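**Raptis Facilities Forum > Equipment and Methods > Automation**

**Thread: Readiness of machines for routine tidying and light shop duties**

---

**L_Innes** (Lachlan Innes, Building Operations, Usar House)

Members are invited to comment on a question that has been put to my department. We are responsible for 245 workstations over four floors, together with a small repair shop on the ground level. Management has asked whether any part of the evening tidying could be assigned to machines in the next budget period, and whether the same equipment could serve the shop during the day.

The duties under review are as follows:

- clearing seats and desks of items left behind, and moving those items to a holding shelf
- returning chairs to their desks
- vacuuming open floor
- sorting returned hand tools into drawers (shop only)
- emptying small waste bins

Floor vacuuming is already done by machine on two floors and is not in dispute. I would be grateful for views on the remainder, particularly from members who have attended demonstrations or run a trial. Sales literature need not be posted.

---

**northwing_services**

Our institution reviewed the same question last year and declined to proceed. The reviewing group found that floor care was the only duty on a comparable list that a machine could complete without a member of staff in attendance. Every other duty required a person to prepare the area first, and the preparation was in most cases the larger part of the work.

A chair must be out of the way before the machine can pass. A bag must be off the chair before the chair can be moved. Once an employee has done both, there is little left to automate.

---

**benchwright**

I write from the shop side and would ask that the two settings be kept apart. In a shop, the parts arrive in the same tray, in the same orientation, under the same lamp. Our sorting arm has handled fasteners and short brackets for several years, and the staff who work beside it regard it as ordinary equipment.

The difficulty with hand tools is that they come back in whatever condition the last user left them. A wrench is rigid and presents no great problem. A coiled air line or a cloth tool roll is another matter. We removed both from the arm's duties in its first month and have not put them back.

If Mr. Innes's drawers hold only rigid tools, I would consider the shop portion worth a trial. I would not buy one machine for both settings.

---

**Quillfeather**

With respect to the previous two contributors, I believe the thread is understating recent progress. I attended the open day at Oster in April and watched an arm on a wheeled base pick up laundry, cups and a pair of shoes from a rug. It was slow, and it dropped one of the cups, but it had not been programmed for those particular objects. The presenters stated that it had been taught from recordings of people doing similar work.

A machine that learns in this manner does not need the tray and the lamp. To judge it by the standards of a sorting arm seems to me unfair to both.

---

**northwing_services**

How long did the demonstration last, and how many of the attempts were completed without a person stepping in? I ask in earnest. Our reviewing group attended two demonstrations and was unable to obtain an answer at either.

---

**Quillfeather**

The session ran for 30 minutes. I did not keep a tally and would not wish to guess at one. A member of the presenting staff stepped in several times, once to free a sock that had caught on the base.

I accept that an open day is no substitute for a trial. My point was limited to the direction of travel.

---

**M. Halloran-Reyes**

May I raise the matter of responsibility? The first duty on Mr. Innes's list concerns the personal property of employees. Our policy at Ikow requires that any item moved by cleaning staff be recorded, with the location and the time. A cleaner is trained to recognize when an item should be left alone: an open bag, for instance, or one with medication in view.

I do not see how such a policy is to be applied by a machine, however well it grasps. If a strap is torn or a laptop falls to the floor, the question of who is answerable will reach the legal office before it reaches the supplier. I would advise that the first item be withdrawn from consideration until a policy exists, regardless of what the equipment can do.

---

**benchwright**

I agree on property. I would add that insurers have asked us about force limits on every powered device within reach of staff, and a unit moving about an office after hours would surely attract the same questions. Please obtain the written position of your insurer before a trial is arranged. Ours took most of a quarter to reply.

---

**L_Innes**

The comments so far are appreciated. Two points of clarification.

First, the evening team is short of people, and no reduction in positions is proposed. We have had two posts open for some time. The aim is to relieve the present team of the duties they find most tiresome, and they have named the seats and desks as the worst of these. The team would gladly give up that work and keep the kitchens.

Second, on personal property, Ms. Halloran-Reyes is correct that we have no written policy for machines. Our rule for staff is one paragraph long and leaves a good deal to judgment. I will raise this internally.

To northwing_services: was the finding on preparation time based on measurement? If so, I would be glad to know the method used.

---

**northwing_services**

It was. A supervisor walked one floor with the evening team on a Saturday and noted the time spent at each desk before the vacuum could be released. The document is internal and I am unable to post it, but the method requires only a watch and a clipboard. I would recommend that any member do the same on his or her own floor before speaking to a supplier. The results differed greatly between departments. Finance was quick. The design studio was very slow, on account of sample boards, coats and bags.

---

**Quillfeather**

I should like to record a partial disagreement with the advice to wait for policy. If no institution permits a trial, no institution will learn what the policy ought to contain. A small trial with the team present, on seats belonging to employees who have agreed in writing, would expose very few people to any loss. One might begin with items supplied by the department itself.

---

**M. Halloran-Reyes**

On those terms I would withdraw my objection. Written consent, department-owned items and an attendant within reach of the stop button would satisfy our office. I would still oppose unattended running at night.

---

**benchwright**

Should a trial proceed, I suggest that the pass mark be settled beforehand. In the shop we ask for 100 correct placements in succession before a new part is released to the arm. That may be too severe for an office, but some number should be on paper before the first attempt. Suppliers are very good at proposing one afterward.

I would also ask that the attempts include soft items from the outset -- a scarf, a jacket, an empty bag. They are what people leave on chairs. A trial conducted with boxes and mugs will tell Mr. Innes nothing about his evening shift.

---

**L_Innes**

Agreed. I have drafted the following for internal approval and would welcome corrections before it is submitted.

1. One bay only, with consent from each employee seated there.
2. Department-owned items, at least half of them soft.
3. An attendant present throughout.
4. 20 attempts per item, with every intervention recorded, including minor ones.
5. Preparation time to be noted separately from the attempt itself.
6. The shop drawers to be assessed under a separate request, rigid tools only.

Item 4 is lower than benchwright's figure. It reflects the staff hours available to me -- I do not claim that it is sufficient for a purchase decision.

---

**benchwright**

No objection to item 4 as a first stage. Please state in the draft that it is a first stage.

---

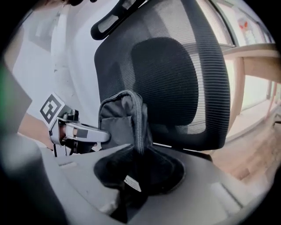
**Chantelle Buthelezi**

I come to the thread from the training side and wish to support the inclusion of soft items. A black fabric bag on a black mesh office chair deserves a place in Mr. Innes's trial. With the bag folded across the seat and its upper section leaning on the backrest, there is no firm outline for a machine to work from, and the colors offer very little help. A person would take hold of it without a moment's thought. Two metal fingers must come in at a suitable height, close on cloth and leave the mesh alone.

My own view falls between those of northwing_services and Quillfeather. I would not assign seat clearing to a machine in the next budget period, and I would be surprised to see it done without an attendant in the one after that. I would nevertheless run the trial, provided that the failures are written up as carefully as the successes. A record stating that the fingers closed on the zipper edge, or on the chair, is of more use to those who teach these systems than a percentage.

Two corrections to the draft, if I may. Under item 2, please specify that each soft item be placed afresh before every attempt, by a person who has not been told how the previous attempt went. An item set down in the same folds each time becomes a rigid item for practical purposes. Under item 5, please count the time needed to put the chair back.

I can supply a blank recording sheet on request. It is a single page and has a column for remarks, wide enough to write in.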